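Household Services: Caring for Printed Table Coverings

Printed table coverings are easy to maintain when stains are treated promptly and cleaning products are chosen with care. The following guidance applies to wipeable and washable coverings alike. Check the maker's label before starting, as finishes vary.

Routine cleaning

Remove crumbs with a soft brush. Wipe the surface with a damp cloth and a few drops of dish soap, working from the center outward, then rinse with clean water and dry. Scouring powder dulls the print and should not be used. Bleach is unsuitable for any colored pattern.
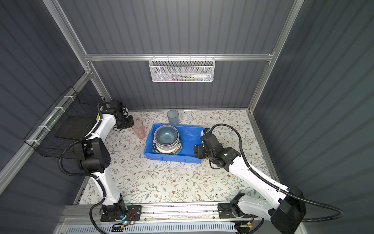
Floral print on a cream background.

Grease and candle wax

Blot fresh grease with a paper towel and apply undiluted dish soap for 2 minutes before rinsing. Wax should be left to harden and then lifted with the edge of a plastic card. Washable fabric may be laundered afterward at the temperature shown on the label.

Tea, coffee and tomato

Blot the spill without rubbing. A paste of baking soda and water will lift most light marks from wipeable coverings. Test it first on a corner that hangs out of sight, and allow the corner to dry before judging the result. Trays and bowls should be wiped underneath before they are set down, particularly when sauces have been served.

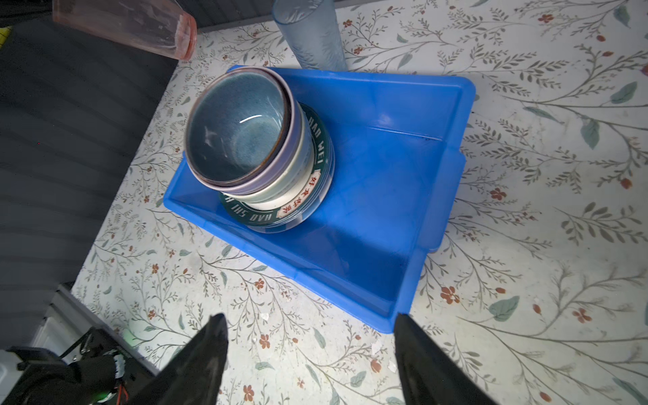
Daryna Semeniuk writes that the baking soda paste removed a tea ring from her kitchen covering but left a chalky film, and that a second rinse with a little white vinegar in the water cleared it.

Storage

Roll wipeable coverings around a cardboard tube with the print facing out. Folding produces creases that may crack in cold weather. Fabric coverings must be fully dry before they are put away.

Page last reviewed 4 December 2018.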